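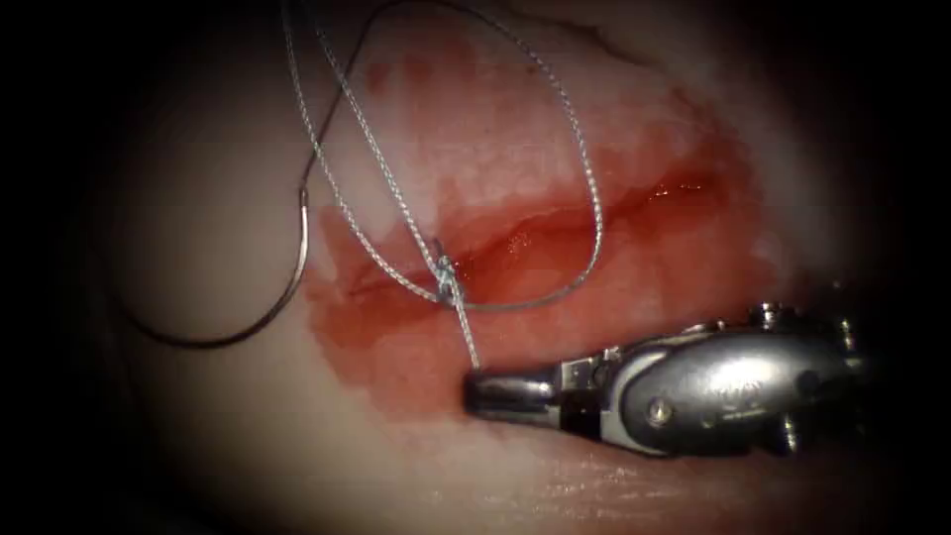

How to handle suture thread safely when practising robotic suturing

Last revised 23/01/2024

These are the house rules for knot tying on tissue pads at the Ustley training room. They apply to anyone at the console, including visitors and people who have already done the Sokar course. Read them before you book a slot.

Before you start

Check the session sheet for the pad number and the instrument lives left. Fergus Urquhart keeps the log, and an instrument with no uses left goes in the red tray. Cut the thread to length at the bench. Long tails get caught behind the wrist joint.

Tying the knot

1. Bring both instruments into view before you touch the thread. Never move a tip you can't see.
2. Pull the needle through and park it flat on the pad, clear of the wound line. Know where the point is at all times.
3. Hold the thread by the tail when you tighten. Gripping the middle of a braided thread with a needle driver frays it, and you won't feel that through the console.
4. Make your loops close to the tips and keep them loose. 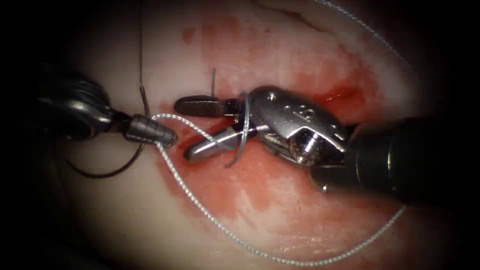 5. If the thread rides back towards the wrist, stop. Open the jaws a little, slide the loop forward and carry on. Don't pull against it.
6. Tighten in line with the pad surface. Lifting tears the edges of the cut.
7. Watch the thread for tension. Stop when the knot sits flat.

Stopping

Say "stop" out loud if the tips touch hard, if you lose the needle, or if an arm moves when you didn't ask it to. The bedside person presses pause and you take your hands off the controls. Don't restart until both of you agree. A lost needle ends the session until it is found.

Recording

Save the run in Miranda under your own login, with the pad number in the title. We hold about 475 runs at present and the ones without a pad number can't be used for marking. Sepehr Ghasemi marks them against the Plurance checklist, which has 27 points. Send him questions about marks by email and leave the file as it is.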